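Voilà deux saisons que je mesure nos vieux tilleuls avec le dendromètre Astis, et je m'y suis attachée, je l'avoue !
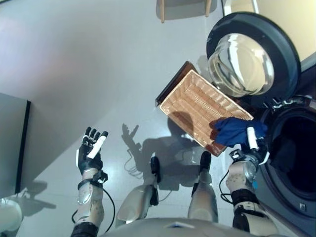
Club des arbres remarquables de Neltville

La visée est douce, même pour mes yeux fatigués, et le hêtre 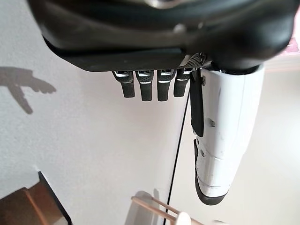
de la route de Narkia, que je n'arrivais jamais à mesurer, m'a enfin donné sa hauteur. Seul regret, l'étui, bien raide.

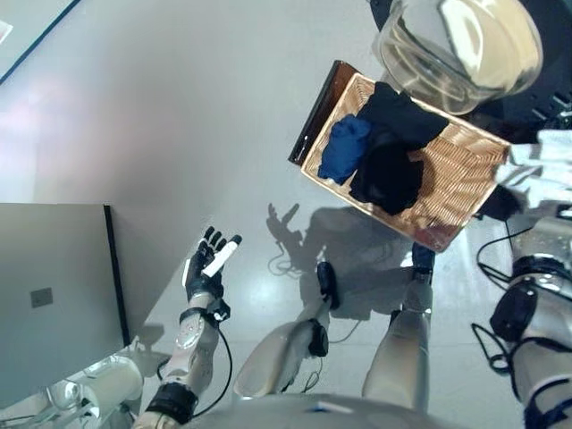
Main gauche levée, objet blanc entre les doigts

Payé 200 euros, je le rachèterais volontiers.
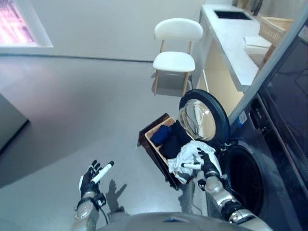

Tanko Nwankwo préfère son Pintér, plus lourd mais plus lisible sous la pluie.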